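Swift boxes go up at Castillo before birds return

March 16, 2021
By Nisha Bhatt

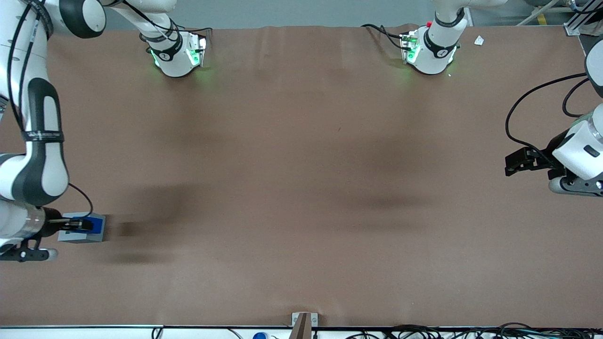 A small blue and grey block held just above a brown mat.

Over 500 nest boxes for swifts will be up on the old mill buildings at Castillo by the time the birds get back from Africa, the local bird group says.

Last ones going up this week, weather allowing. Boxes are on the north and east walls, high under the eaves, clear of ivy. Swifts need a clean drop when they leave the nest, so no ledges or wires below.

Work was held up twice by wind. Scaffold is now booked until the end of the month.

"We lost a lot of holes when the roofs were redone," said Dilwyn Maddocks, who keeps the group's records. "They come back to the same spot every year and if its blocked they just keep flying at it."

Calls will be played from 2 speakers on the east wall in the mornings and evenings. Neighbours have been told. A count is planned for July, at dusk, when screaming parties are low over the roofs. Anyone can join in, bring binoculars if you have them.

House sparrows have allready been seen going into some of the lower boxes. The group says they will be left alone.

Shares: 33
Comments: 3

Thomas Ferraro
Had swifts over us every summer till the house was reroofed. Good luck to them

Manju Semwal
Where do you meet for the July count?

Ramesh Pathak
Sparrows need homes too, glad they're being left.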